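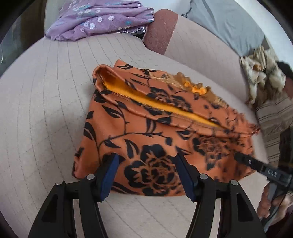
Slide 1. Hand-held gripper with navy pads, printed orange cloth, quilted surface.

SPEAKER NOTES – Budgeting for hand-held grippers in cloth-folding work

Open with the purchase, leave the research for questions. The line item covers grippers, spares, storage and operator hours. Hamish has the spreadsheet open if anyone wants a cell reference.

Planning figure is 1,000 folding episodes for the first stage. Do not let the room talk this up to a target. It is the quantity the storage and labour lines were sized against, and both lines change if it changes.

Quotes. Telari came in at $2,038 per unit, pads included. Brullov was lower on the unit but charges separately for calibration and freight. Once those are added the gap closes to less than the cost of a spare pad set. Say this slowly, people wrote down the wrong number in July.

We use cookies to improve your experience on this site. By continuing to browse you agree to our cookie policy. Accept / Manage preferences

Slide 2. Consumables. Pads are the wear item. Budget 16 pairs for the first stage, held on site. Pivot pins and linkages are treated as repair, not stock. Uzma Mughal's view is that one complete spare gripper is cheaper than a parts drawer, and the finance model agrees up to four units in service.

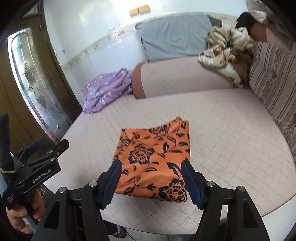
Fabric stock comes out of the same line. Light woven prints, a few heavier throws, nothing over $25 a piece. Raw edges fray with handling, so allow for replacement. Keep retired pieces labelled – they are still useful for trialling new pads.

Slide 3. Labour. This is the largest figure and the one most often left out of equipment requests. Set-up and file checking are paid hours. Parsons omitted checking from their proposal and we have added it back at our own rate for comparison.

Slide 4. Storage and cabling. Flaller quoted $559 for drives. Cables and cases are under minor equipment and do not need a separate approval.

Close on the decision sought: approve two Telari units plus one spare, review after the first stage. Lease option is in the appendix. If asked about a fixed arm, it is a different budget year and a different centre code.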